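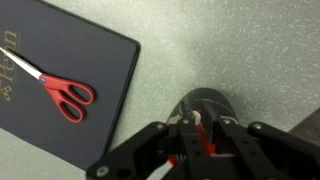
Las tijeras rojas, encima de la tapa azul oscuro, con la pinza al lado.

¿Alguien más trabaja con brazos robóticos en preparación de material? ¿Qué hacéis ahora con vuestras horas?

Tiempo de lectura: 5 minutos

Hola a todos. Trabajo en Clitside, preparando lotes de material de oficina (carpetas, tijeras, libros, estuches, lo que pida el cliente), y desde noviembre tenemos en la sala de pruebas unos brazos que van aprendiendo a coger las cosas de la mesa. La idea es que en unos meses hagan ellos la parte repetitiva, y yo ya noto el cambio, porque antes montaba lotes toda la mañana y ahora me paso media jornada colocando objetos y apuntando qué ha pasado en cada intento.

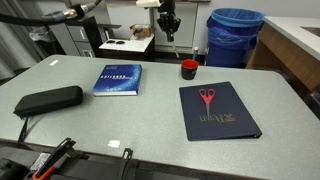 No me quejo del todo, eh. La espalda me lo agradece y aprendo cosas. Pero mi categoría sigue siendo la misma, el sueldo también, y cuando pregunto qué será de mi puesto me dicen «ya lo iremos viendo». En el turno somos 18 y cada cual tiene su teoría. Lo que quiero saber es: ¿pedisteis formación por escrito?, ¿os cambiaron el contrato?, ¿y quién responde si el brazo tira algo y se rompe?

Gracias por leer el ladrillo.
Mireille Khoury

Svenja Strebel

¡Hola, Mireille! Yo pasé por lo mismo en el almacén de Elberg, y lo primero que te digo es que pidas una descripción del puesto nueva, por escrito y cuanto antes. A mí me costó tres reuniones – y alguna cara larga – pero la conseguí, y con ella en la mano pude pedir el curso de operadora, que fueron 30 horas dentro de jornada. ¡Dentro de jornada, insiste en eso!

Con lo de las roturas, nosotros abríamos una incidencia con la hora y el objeto, y la cosa iba a cargo del proyecto, nunca del turno. Que lo dejen claro antes de que pase algo.

Lo que peor llevé fue el ritmo. Antes charlábamos mientras montábamos lotes y luego cada una estaba pendiente de su brazo, en silencio. Acabamos pactando un relevo cada 35 minutos y mejoró bastante. Ah, y apunta las tareas nuevas que vas haciendo, aunque te parezcan tonterías (recolocar, anotar, parar el brazo). Cuando me tocó hablar de categoría, esa lista fue lo que miraron.

Renji Ikeda

En mi empresa prometieron formación y al final fue un PDF. Suerte.

Yasuo Imai

Depende mucho del convenio, así que míralo antes de firmar nada. Yo estoy en mantenimiento en Murakami y lo veo desde el otro lado: casi todo el que empezó colocando piezas sigue aquí, aunque haciendo otra cosa. Ahora, los eventuales no renovaron, y eso también hay que contarlo. Pregunta si el plan incluye a la gente de ETT.

Comentarios

Hülya Sarıgül: Lo del relevo me lo apunto, aquí vamos a turno entero y sales mareada.

Mireille Khoury: ¡Gracias, Svenja! Ya he pedido la reunión. Yasuo, de los eventuales no había preguntado y lo voy a hacer.

Renji Ikeda: Pues cuéntanos qué te dicen.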